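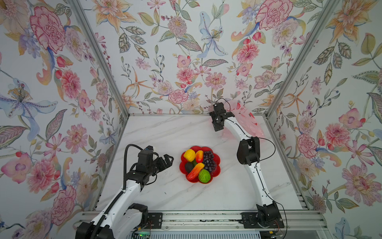 Two-channel video loop drifts out of sync over a gallery day

Posted by Khadija Farouk, 8/4/23, in Installation and Display

I am installing a two-channel video piece at Inura, opening in November. The same performer appears on both screens and delivers one half of a dialogue on each, so the timing of the cuts and the speech has to hold. Each channel is a single file, 3715 frames long, played on its own Flumison media player and set to loop. The players are started by hand with one remote that both of them receive.

At the start of the day they match. By midafternoon the left channel is visibly ahead, and by closing the replies land on top of the lines they are supposed to answer. Power cycling both players restores sync and then the drift begins again.

I have checked that both files have the same frame count and frame rate. They were exported from the same timeline with the same preset. The left file has audio and the right one does not. The projectors are the same model. The gallery's own staff will be switching the work on and off, so I would prefer a fix that does not require anyone to log in to anything.

Is this a fault in one of the players, or is it expected? And is there a way to correct it without buying a different playback system? 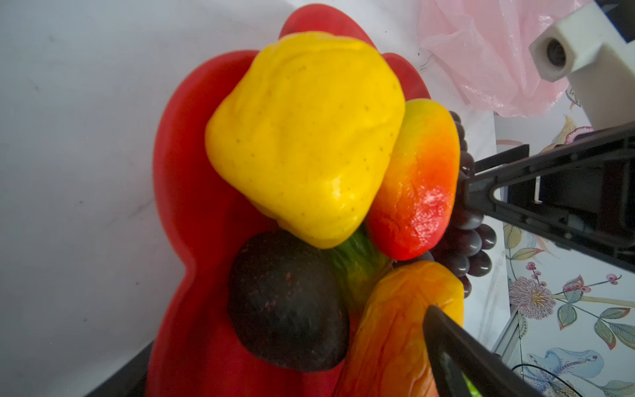
Replies to this thread: 2 min read

Ragab

Expected. Two standalone players have two separate clocks, and neither knows what the other is doing. Matching files only guarantee that they begin with the same material. There is also a short gap at the loop point while the decoder returns to the first frame, and the length of that gap is not constant. On players of this type I have measured up to 50 ms per loop. With a short loop repeated all day, the differences add up.

The audio track is a likely contributor. A player with an audio stream usually times playback to the audio clock, and a player without one times it to the video output. Add a silent audio track to the right-hand file, same sample rate and same duration as the left. This will reduce the drift but will not remove it.

To remove it you need the players to talk to each other. Look in the Flumison menu under playback for a leader/follower setting. If it is there:

Connect both players to a small network switch with wired connections. Do not use the gallery wireless.
Give each player a fixed address on the same subnet.
Set the left player as leader, since it carries the sound.
Set the right player as follower and turn off its own loop setting.
Restart both, follower first.

The follower will then wait for a start message at every loop. Any error is confined to a single pass and cleared at the next one. If the setting is missing, update the firmware before you give up on it.

Once configured, the players can go on a shared power strip. Let the follower's start file wait on black so that nothing shows before the leader is ready.

Roramow

Put both channels in one file side by side and split it with a dual-output card. One clock, no drift. Needs a computer in the space though, and check that the card can handle the full width.

Ragab

The combined file is the more exact method. I would still try the network route first with the equipment already on site. For the silent track, re-export from the timeline; adding it afterward in a converter sometimes changes the duration by a frame.

Khadija Farouk

The leader/follower setting appeared after the firmware update. Both players are now wired to a switch and the right file has been re-exported with silence. I let them run from opening to closing and could not see or hear an offset at the end. The follower shows its logo for a moment at power-on, before the black file loads. If there is a way to suppress that, please post it.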